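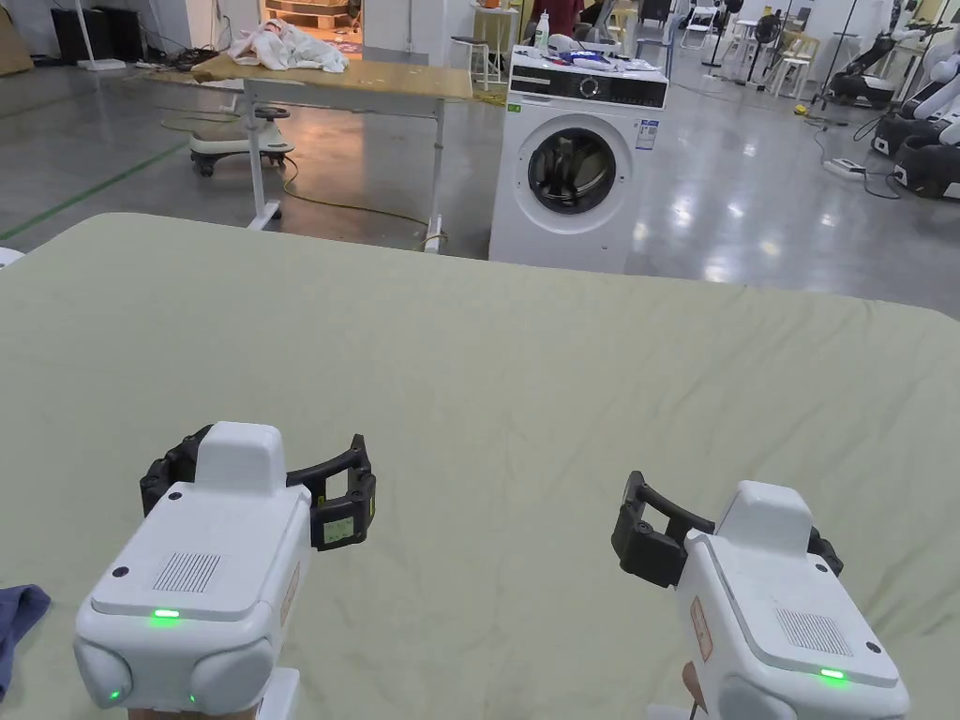 The Big Table Theory of Laundry

Put a large flat surface near the washing machine, the theory goes, and the folding will take care of itself. I have my doubts.

January 31, 2019

Every winter the home magazines, this one included, decide that your laundry is a problem with a solution. One year it was baskets on wheels. Then it was rods that fold down from the ceiling, and after that came the glass jars, into which you were supposed to decant your detergent so it would look like flour. The current answer is a table. A big one, out in the open, close to the washer, with a cloth over it and nothing to do with dinner.

The idea has a name, the landing table, and it has a company behind it. Prirnik sells the tables, the padded cloths that go on them, and a two-hour class in how to stand at one. The full set with the class comes to $421 before delivery. If you already own a table, and I would guess you do, the company will sell you the cloth and the class and wish you luck.

I went to see the setup in Grosatcombe, on a big open floor of glossy gray concrete, the kind that shows you the ceiling lights twice. The table was as promised: large, with a pale sage-green cloth on it and plenty of room to spread out a sheet. Past it stood a white front-loader with a dark round door and a black control panel. At the far left of the cloth lay a piece of navy fabric in a crumple.

I kept looking at that navy piece. It had the whole table available to it and it was as crumpled as anything on my bedroom chair.

What the theory says

The argument runs like this. People don't hate folding. They hate folding on a bed at ten at night, bent over, with the pile sliding toward the pillows. Give them a surface at the right height and within a few steps of the machine, and the clean clothes go straight from drum to table to drawer. The basket drops out of the story, and so does the chair.

Some of this is hard to argue with. Folding on a bed is bad for your back and worse for the fold. A mattress gives under your hands, so the shirt you pressed flat springs up again as soon as you reach for the sleeve. A firm surface with a bit of cloth on it grips the fabric just enough to hold one side still while you bring the other over. Anyone who has folded a fitted sheet on a dining table after years of doing it in midair will tell you the same.

The theory then goes a good deal further. Prirnik's brochure says that of 222 households that bought the set, most "reported a calmer relationship with laundry." I asked what they were asked. The question was whether they felt calmer about laundry. I asked when, and was told the forms went out with the delivery.

A relationship with laundry was new to me as well.

Solveig Åberg disagrees with everyone

I called Solveig Åberg, who ran the linen room at a hotel in Ferkgate for most of her working life and now teaches mending. She has folded more towels than the rest of us will ever own, and I hoped she would tell me the table was nonsense.

She would not. "Of course you need a table," she said. "Who told you that you didn't?"

Her complaint was with the open room. In the hotel, the folding table was wedged between two walls of shelves, and each stack had about one arm's reach to travel. Nobody walked past it. Nobody set a coffee on it. "You put a big table in the middle of a big room, and it's for everybody," she said. "The mail will be on it. A drill will be on it. You'll go back to the bed."

She was also firm on the matter of cloth. A plain cotton cover is fine so long as it is pulled tight and pinned or tied underneath. Left to hang, it creeps. You smooth a pillowcase and smooth a wrinkle into the cover, then you smooth the wrinkle and move the pillowcase. The cloth in Grosatcombe had soft creases across the middle and over toward the right, and when I told her so she made a noise I took for satisfaction.

On color, she had one thing to say: pale is good for dark clothes, where you are looking for lint, and poor for white ones, where you are looking for stains only if you are unlucky. Sage green she called "a paint-store color." She uses an old gray blanket under a bedsheet.

The top of the washer

There is a part of this that the brochures skip, and that is the flat surface most of us already have. It is on top of the machine. In theory a front-loader comes with its own small folding counter, free, at a decent height, exactly where the clothes come out.

In practice it fills up. The one in Grosatcombe had an assortment of small things on it, some white, some blue, and a white bottle standing behind. Mine has a stain stick, two odd socks, a tape measure, the cap of something, and a bowl of coins from pockets. I have cleared it many times. I cleared it for this article and put the socks back the same evening, in case the others came home.

If a surface that size can't be kept free, I don't see why a surface six times as large would be. The believers say the washer top fills up precisely for lack of a table. I would like to believe it. I have a kitchen with a great deal of counter, and I know what's on it.

Three weeks with a table

In December I gave the theory a fair trial. I didn't buy the set. I moved our old dining table, which had been holding up paint cans in the basement, to within four steps of the washer and tied a cotton cover over it. The cans went on the floor, where I kicked one daily.

The first week was wonderful, and I resent having to say so. I folded everything while it was still warm. My T-shirts stood in a row like a store's. I went looking for things to wash.

During the second week I ran into the matter of time. My machine's regular cycle takes 115 minutes, and the dryer wants most of another hour. No table can shorten that. The load goes in after supper and is done when I am already under a blanket two floors up, and at that hour four steps from the washer and forty are the same distance. The clothes sat in the dryer. In the morning I moved them to the table, where they sat some more, in view now.

By the third week the table held a clean pile, a smaller pile I wasn't sure about, the wrapping paper, and a lamp I had been meaning to rewire. I folded on the bed.

What did help was duller. I started the load in the morning, before work on the days I was home, so that it came out while I was still a functioning person. I also stopped doing giant loads. A basket with 20 things in it gets folded. One with everything we own in it gets picked at for days, as if it were a buffet.

What about the gadgets?

Once you have a table, there are people waiting to sell you what goes on it. The best known of these is the Chan board, a hinged plastic panel you lay a shirt on and flap shut in order: left, right, up. It makes a very even rectangle. It also makes you lay the shirt on it perfectly straight, and that was always the hard part. By the time the shirt is flat, centered and smooth at the shoulders, your hands could have finished without help.

Children like the board. If it gets a nine-year-old to fold her own clothes, it has earned its place, and I withdraw the above.

Åberg's objection is that it only knows one size. Sweaters come out too thick and small shirts get lost in the middle. She folds to the shelf: measure the depth of the drawer once, with your hand, and make everything come out that long. She doesn't care whether you go in thirds or in halves, and she thinks people who roll their clothes should be left alone.

If you are going to do it anyway

Use a table you have. Stand at it with a towel before you commit, and if you are stooping, put blocks under the legs. The height should let your forearms run more or less level, a little lower if you are pressing things.

Push one long side against a wall if the room allows. It gives stacks something to lean on and leaves one less side for people to leave things on.

Pull the cover tight. Take it off and wash it now and then, which will give you something else to fold.

Sort as you unload, big pieces first. Sheets and towels go quickly and clear the space. Socks last, or never.

And pick a time of day when you'll be awake at the end of the cycle. I put this to the people at Prirnik, who agreed that timing was important and mentioned that it is covered in the class.

The dining table is still down there. I have taken the wrapping paper off it, and the lamp works now. There's a load in as I write, with 40 minutes left on it, and I have told the household that I'll fold it tonight.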